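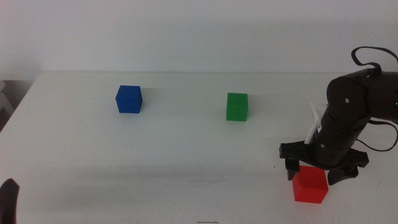

Re: [rarkik-arms] Fingers closing crooked after swap, and cable slack

From: list member, Keltent workshop
Date: 15 Dec 2023

Hi all,

Catching up on digest 44 and very happy to see this question, because I went through exactly this with our cell in May and again this week, and the arm is now running better than when we got it!

> I replaced both fingers on my Rarkik after one of them cracked near the
> root. Since then the left one touches the part first and pushes it
> over before the right one arrives. With a light part it ends up
> turned in the grip. I loosened and retightened everything twice. Also
> the cable at the elbow has started to snag when the arm reaches to the
> near side of the table. Is this a bad set of fingers, or do I need to
> redo the whole calibration? I would rather not lose the taught
> positions if I can help it.

I'd bet the fingers are fine. You almost certainly don't need the full calibration either, so leave your taught positions alone for now and back them up before you touch anything.

First the mounting plate. The fingers hang off that wide flat plate at the bottom of the arm, and if there is any grit under it when you bolt up, the whole gripper sits at a slight tilt. I had a crumb of old thread lock under mine. Take the plate off, wipe both faces, and put the screws back in by hand until they all just touch. Then go across the plate a quarter turn at a time. If you run one screw all the way home first, the plate walks sideways and you are back where you started (ask me how many times I did that).

Next the fingers themselves. Power on, torque off, and slide them together by hand. The tips should meet in the middle of the plate. If they meet to one side, one finger has gone back on a tooth off, and no amount of retightening will cure that. Pull the one that is wrong, move it a single tooth, try again. From what you describe about the left one arriving early, this is the part I would look at hardest.

Then set the closed position again. Only the gripper joint, none of the others. In the Filus setup tool you pick the gripper on its own page, close it by hand until the tips touch, and press store. Mine reads 514 when closed. Yours will be different and that doesn't matter, but write the number down and tape it inside the cabinet. When it drifts you'll know the linkage is wearing before the grip gets sloppy.

Now the fun bit, testing. I use three plain cubes on the white table, red, green and blue, with one close in on the near side and the others further back. Spreading them out matters a lot. The near one makes the arm fold up tight, which is where a badly routed cable shows itself, and the far ones make it stretch, which is where a tilted plate shows up. Start with the gripper open straight above the cube, one finger hanging on each side, and look at the gaps before you let it go down. If the gaps don't match, stop and fix the approach point first. A crooked approach looks the same as a crooked gripper once the fingers close, and I chased that one for an entire evening.

Close slowly, at 50 percent speed. Watch the cube and not the fingers. If it slides or turns as the first finger lands, you still have an offset.
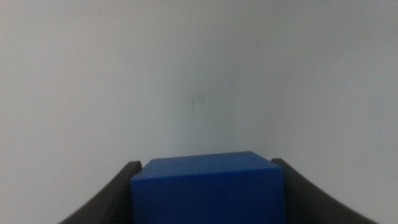

What I want to see from the wrist is both tips at the same height on the block, a little under the top face, with a finger snug against each side. When you have that on one color, go and get the same thing on the other two without changing any settings. Then let it run. I do 100 picks before I call it done, then put a wrench on the plate screws once more, and they nearly always take a hair more.

On the cable: give it a proper loop over the top of the arm. The temptation is to pull it tight so it looks neat, and then the elbow has nothing to draw from when it folds. I let one length go up and over in an easy arc and let the rest hang down the side of the arm in a curve. Tie it loosely on the fixed side only. Before you power up, move every joint by hand to both ends of its travel and listen. You can hear a tie catching on a screw head well before you can see it.

If you do need new fingers after all, the Kratochvíl ones fit the same plate with no drilling. I have a pair on the shelf and like them a lot, though they are a touch stiffer, so lower the closing force a little the first time.

Please write back with what you find at the finger teeth, and your closed number too if you don't mind. I'd love to compare it with mine. It's a great little arm when the gripper is square!

Greetings from Keltent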